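How to Read a Football Injury Report Without Getting Fooled
Posted 2026-02-22

Every club puts out injury news before a match, and most of it is written to tell you as little as possible. I've been burned enough times in my fantasy league to have a method. It won't make you a doctor. It might stop you from captaining a man who watches from the bench.

Step 1. Find the original club statement. Skip the aggregator sites. When Jarnumport said their left back had "discomfort in the thigh," three sites had it as a torn hamstring by dinner. He missed 2 matches. Read the club's own words, then note which words are missing. No body part, no grade and no return date means you've been told nothing.

Step 2. Translate the adjectives. "Minor" is the club's opinion and costs them nothing to print. "Being assessed" means there's no scan result they want to share. "Training individually" can mean sprints or it can mean an exercise bike, so treat it as an absence until you hear otherwise.
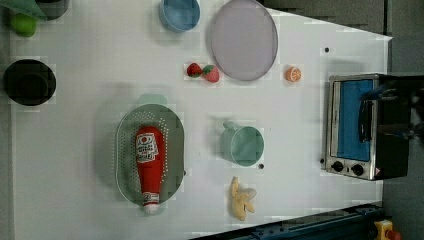

Toy kitchen pieces and a lime-green fruit on a white table.

Step 3. Check who was seen in training, and for how long. Press usually get the first fifteen minutes, and a player can jog through that with almost anything wrong. Akumholm's striker was filmed laughing in the warm-up last March and didn't play again for a month. I count a player as back after two full sessions with the group, confirmed by the coach. One session is a photo opportunity.

Step 4. Distrust the apps. I paid for Dretix for a season because it promised a percentage chance of starting for each player. I have no idea where those percentages come from, and the help page doesn't say.

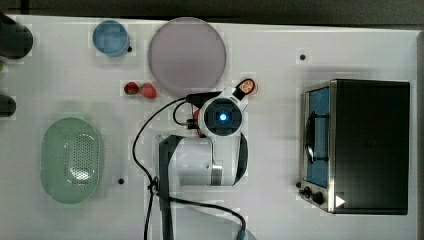
Đạt Ung: I'd go easier on the apps. Mine had Quaye out a full day before the club admitted it. The percentages are junk, sure, but the alerts are quick, and quick is all I want an hour before the deadline.

Fair enough on speed. Keep the alerts on and ignore the number beside them.

Step 5. Look at minutes played before the injury. Quaye had 3733 minutes in the legs last season, and then a summer tournament. 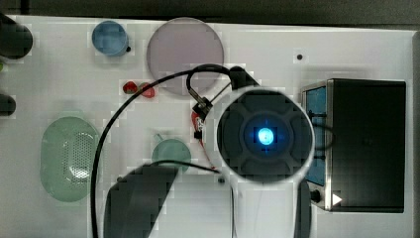 A load like that makes me doubt any quick return date, whatever the coach says at the microphone. Add a week to the club's estimate for a muscle problem — two if it's the same muscle as last time.

Step 6. Write down your guess before the lineups come out, and check it afterward. A plain notebook works. Mine has shown me that I trust coaches too much before derbies.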